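Chapter 7
Wrapping, Covering and Keeping

Most kitchens own one good knife, one bad knife and a drawer that won't shut. Open the drawer and the culprit is usually a long cardboard box with a roll inside it. This chapter is about that box, and about what it does for half an onion.

Food left uncovered in a fridge dries at the edges and takes on the flavour of its neighbours. Khôi Tiêu, who ran the canteen at Brullholm for 18 years, kept a custard beside a cut melon one January and served the result to 25 people. They were polite. He has covered everything since, including, on one occasion, a tin.

Wrap is sold with great confidence. The packet will promise you fruit, good health and possibly a better character, and it will do so in capital letters. 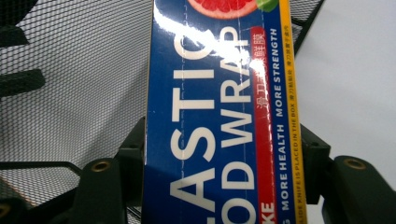

What matters more is how the film comes off the roll. A serrated edge needs a firm downward pull and a little nerve. A slide cutter needs only that you keep the film flat, though plenty of cooks manage to bunch it up anyway — the author among them.

Before you start Section 7.1, find the wrap in your own kitchen and tear off one sheet, long enough to cover a dinner plate. Keep any failures. You will want them for Exercise 2.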